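We use cookies to remember your settings and count visits. Accept | Manage choices

Workshop notebook — bench 3

13 May 2022

Second attempt at the walnut hull dye for the Kimaro chair backs. The first lot came out closer to mustard than brown, and I think the hulls were too old. This time I used the bag from Warunmont, dried last fall and kept in paper.

Weighed out 200 grams of hulls, broke them up with a mallet and put them to soak overnight in rainwater. Tap water here is hard and I want to leave that out of it for now. Brought the pot up slowly in the morning and held it at 70 degrees C. It crept over once while I was on the phone with the caning supplier. Turned it down and stirred until it settled. No boil.

Strained through the old muslin, then again through a coffee filter. The second straining took most of an hour and I would not bother again for wool. For cane it may matter, as the grit sits in the weave and shows when the light is low.

Test pieces were all from the same coil of cane:

A — 45 minutes in the bath, no mordant
B — 45 minutes, alum first
C — overnight, no mordant
D — overnight, dipped in iron water after

A is a weak tea color. B is warmer and a bit more even. C is the one I like, a proper brown with some red in it. D went nearly black at the ends, where the cane is cut and drinks more. If we use iron at all it should be much weaker, or brushed on. 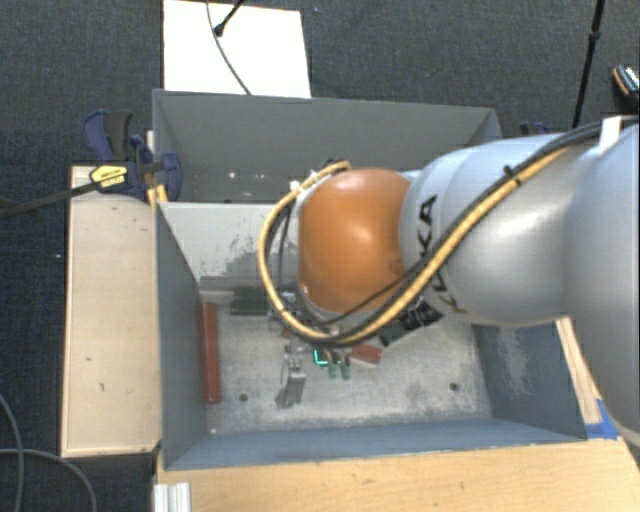 Wycliffe Barasa thinks C will fade within a summer if the chairs go near a window, and he would take B and give it a second bath. He also says the cut ends should be sealed with thin shellac before anything goes in the pot. I had not thought of that. It would have saved D, and it would help with the blotches on the long strands too.

So the next round is B twice over, and C with sealed ends. Half of each strip goes on the south windowsill under a card with a slot cut in it, the other half in the drawer. Leave them until June and compare.

Also tried the leftover bath on a scrap of ash from the Sarkstead bench. It raised the grain badly and the color sat in the pores. Sanded back and wiped on a second coat, which was better but still streaky. Not worth chasing unless somebody wants that look.

Bath is in the brown jar, second shelf, with the lid loose. It smells. Please don't pour it out, and wear gloves if you move it — my thumbs are still stained from the first lot.

To get: alum, muslin, a thermometer with a clip.

Related entries
Hide glue, keeping times
Flusia stool, re-caning the seat
Soaking cane: warm water or cold
Shellac flakes, old and new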